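Handing a sheet between two arms: learning when to let go
Project report, Tobias Calloway and Esperanza Marchetti
Mar 17, 2018

Our project was about handing a thin, flexible sheet from one robot arm to another. Rigid parts are fairly easy to pass across because the receiving arm can be told where they will be. A sheet sags, curls and turns, so its free edge is seldom where the geometry says it should be. We called the control program Claleo, and the name is used for it in the rest of this report.
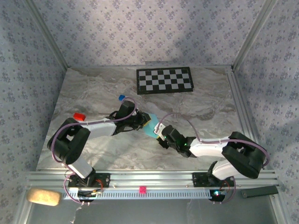

The blue sheet between the arms on the bench, and the same kind of task from a wrist camera.

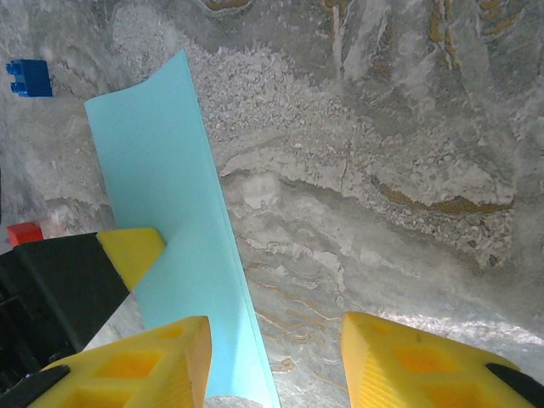 We started from the handover code left by last year's group, which was called Jirkero. It worked on a timer. The giving arm moved to a set pose, the receiving arm closed, and after a fixed delay the giver opened. If the receiver had missed the edge, the sheet fell. If the receiver had taken hold but was slightly out of line, the sheet creased while both arms held it. There was no check of any kind between closing and letting go.

Claleo replaces the delay with a decision. Once the receiving gripper has closed, that arm makes a small pull away from the giver and back again. During the pull we record the motor current in both grippers and a short run of wrist camera images. A small classifier then gives one of two answers, held or not held. On "held" the giver opens. On "not held" the receiver opens, backs off and tries again a little higher up the edge. After a third failed attempt the program stops and waits for one of us.

Data collection

All the training data was collected in January. We drove both arms by hand controller and labelled each pull straight after it was made. This gave 3,569 labelled pulls. We set 686 of them aside for testing before any training was done, and kept all pulls from one session together so that near-identical attempts could not end up on both sides of the split. Our first split had been random. It gave a much better score, which we stopped believing when we saw how alike neighbouring pulls were.

Labelling was slower than expected. The hard cases were those where the receiver had only a corner. We agreed to call these "not held" if the sheet swung when the giver was opened by hand. Esperanza did the first pass and Tobias checked it, and where we disagreed the pull was left out.

Results

The classifier got 532 of the 686 test pulls right, or 77.6 per cent. With motor current alone the score was lower, and most of the extra errors were light grips on a corner. With images alone it did well when the edge was in clear view and badly when the sheet curled towards the lens. Using both was better than either, but the gain over images alone was smaller than we had hoped.

The two kinds of mistake do not cost the same. A wrong "held" drops the sheet. A wrong "not held" only costs another attempt. We therefore moved the threshold so that the program asks for more certainty before the giver opens. The runs became longer and the number of drops went down. We did not time the runs carefully enough to give a fair figure for the delay.

Problems

The lighting in the Howlader lab changes through the afternoon, and thin sheets show this strongly. Pulls recorded late in the day were classified worse than those recorded in the morning. We tried changing the brightness of the training images at random, which helped a little.

The pull distance also mattered. With a short pull the current hardly changed, and with a long one the sheet slipped out of grips that would otherwise have been good enough. We settled on 4 mm by trial. A stiffer sheet would probably need a different value, and Claleo has no way of choosing it.

Further work

We would like to try cloth next, where the current signal is likely to be weaker still. The pull could also be made sideways, to tell a corner grip from a full one. The labelled data and the training scripts are in the Skurkport folder on the department server, with a note on which sessions were used for testing. The calibration has to be run again if either arm is moved on its rail.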